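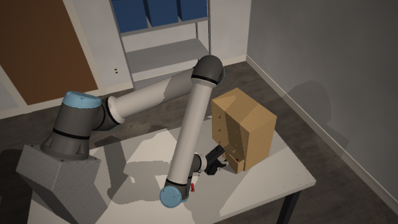
Written by Dima Haddad for Nandisora. Revised June.

Section 5. Placing the Dronine humidity logger in storage furniture

5.1 Before you start

Charge the logger until the lamp stays green. Set the logging interval to 800 seconds with the Millport utility and write down the serial number.

NOTE: The interval cannot be changed while a log is open.

5.2 Choosing a position

1. Select a spot away from outside walls, heating vents and direct sun.
2. Keep the vents on the logger at least 3 inches from any liquid.
3. Use the Hijazi clip on vertical surfaces. Use the adhesive pad on flat ones.

CAUTION: Do not place the logger where humidity stays at more than 63 percent without the sealed cap — the contacts will corrode.
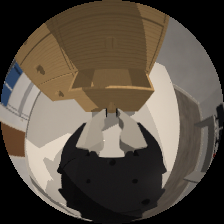 Readings taken inside closed furniture lag behind the room, and the lag must be entered in the utility as an offset. Wood takes up and gives off moisture slowly. In a wooden cabinet with a drawer, like this one with its drawer open, record the offset with the drawer fully shut. Leave the logger in place overnight before taking the first value.

5.3 Starting the log

1. Hold the button until the lamp blinks twice.
2. Close the drawer or door.
3. Check in the utility that the status reads LOGGING.

If the status reads WAIT, repeat step 1.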